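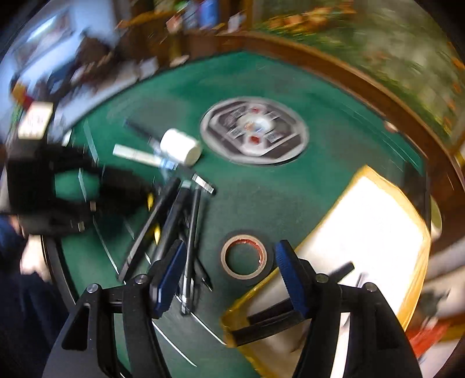 Page last changed: Sat 16 January

The Table

Fabrice Picard had said he would come at three with the van, and it was already past one when Mathis began on the pens.

He had put it off all morning. He had rung the ferry company, carried two bags of newspapers down to the street and eaten a cheese sandwich standing up in the kitchen. Now there was only the table to do, and the table was where his uncle had put everything down for the past four years.

"Does he want the pens?" Mathis called.

Solène was in the hall with a list. "Who?"

"Beat."

"Ask him."

"He's asleep."

"Then keep them all."

Mathis picked up a black marker, took the cap off and drew a line on the back of an envelope. It worked. He tried the next one and got a faint grey scratch. He stood with one in each hand and thought about keeping them all, and in the end he put both in the yellow box.

Beat Aebischer had bought the mahjong table in the September after his wife died. It came up the stairs in two pieces with a man from Pasano to fit it together, and it cost more than the car. You pressed a button on the grey panel in the middle and the tiles went down inside, and you could hear them going round under the felt like gravel in a drum, and then they came up again in walls, ready to play. Beat had thought this was the best thing he had ever owned. On Thursdays he had Fabrice, and Quentin Moulin from the ground floor, and a quiet woman called Madame Ntuli who won nearly every time and took her winnings home in an old spectacle case.

Then Quentin's knees went and he moved to be near his daughter. They tried it with three for a while. Madame Ntuli said three was a different game and she didn't care for it. After that the Thursdays stopped, and the first thing Beat put down on the felt was a pair of scissors, only for a minute.

"It'll mark," Solène had told him that Christmas.

"It's good felt," Beat said.

Now he was going to Cladard, to a room with a balcony and a bell by the bed, and the table was going to Fabrice for 900. Fabrice had offered more. Beat had beaten him down, on the telephone, shouting a little because of his hearing, and had put the receiver back very pleased with himself.

Mathis took the roll of tape off the felt and ran his thumbnail round it looking for the end. He couldn't find it. He went round again the other way.

"Have you finished in there?" Solène said. She had come to the door.

"Nearly."

She looked at the table, then at the box. "You've put the fly spray in with the pens."

"It isn't fly spray."

"What is it, then?"

He turned the can round to read it, but he had left his glasses on the fridge. He put it back.

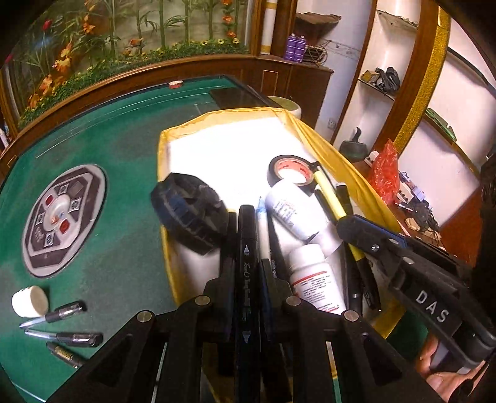
"The screwdriver should stay out," she said. "Fabrice will want it for the legs."

"Fabrice has got his own screwdrivers."

"He'll have left them at home. He always does."

She reached past him and took the screwdriver out of the box, and laid it on the shelf with the gold edging, the one Aunt Flosine had chosen. Everything in that corner had been chosen by Flosine. She had liked a bit of glitter. She had also picked the flowers behind the glass of the cabinet, the orange ones, and had dusted each leaf with a paintbrush at Easter. No one had said yet what was happening to the flowers. They weren't on the list.

"Are those going?" Mathis asked.

"There's no room for the cabinet. I measured. The wall's 152 and then there's the radiator."

"I meant the flowers."

Solène looked at them for some time. "I'll ask Cladard if they mind plants," she said.

"They're plastic."

"I know they're plastic, Mathis."

She went back to the hall. He heard her moving coats about.

He carried on. There was a pen from the bank and a pen from a garage that had shut. There was a little cap that didn't fit anything, and he tried it on every marker in the box before he gave up and dropped it in loose. Under the rim on the far side he found a tile, which had been lying there on its back for who knew how long. It was a plain one, three circles in a slanting row. He wiped it on his jumper.

"You'll want to put that in before he comes," said Beat.

He was standing in the doorway in his socks, holding on to the frame. His hair was flat on one side from the pillow.

"I thought you were asleep."

"With her banging the hangers? Give it here."

Mathis gave it to him. Beat felt the face of it with his thumb without looking down.

"Three circles," he said. "So that's why it kept stopping. I had a man out twice for that. He told me it was the motor."

"Did you pay him?"

"The first time." He came across to the table slowly, one hand along the back of the chair, and leaned over the felt. "Is it plugged in?"

"Solène's taped the lead up."

"Well, untape it."

It took Mathis a while on the floor with the lead. When he got up again Beat had sat down on his old side, with his back to the cabinet, and was pushing the last of the pens towards the edge with his forearm, the way you clear crumbs. One of them went over on to the carpet. Mathis picked it up.

"Press it," said Beat.

Mathis pressed the wrong one. Then he pressed the right one, and nothing happened, and then under the felt the gravel sound started up. In the hall the hangers stopped.

"He's not paying for it broken, anyway," Beat said over the noise.

Solène came in with a raincoat on her arm. She had been going to say something about the time, you could see that, but she pulled out the chair opposite him and sat down with the coat on her knees.

"I don't remember the rules," she said.

"You never knew them. You threw dragons away like bus tickets." He held up the tile. "Mathis, sit there. When Fabrice gets here he can take the last chair, and he can load his van afterwards."

"He's only got the van till five," said Solène.

"Then he'd better play quickly."

Mathis moved the yellow box off the chair and put it on the floor by his feet. The tape was on top. He had another go at finding the end of it while they waited, and he had just got a corner up with his nail when the doorbell rang.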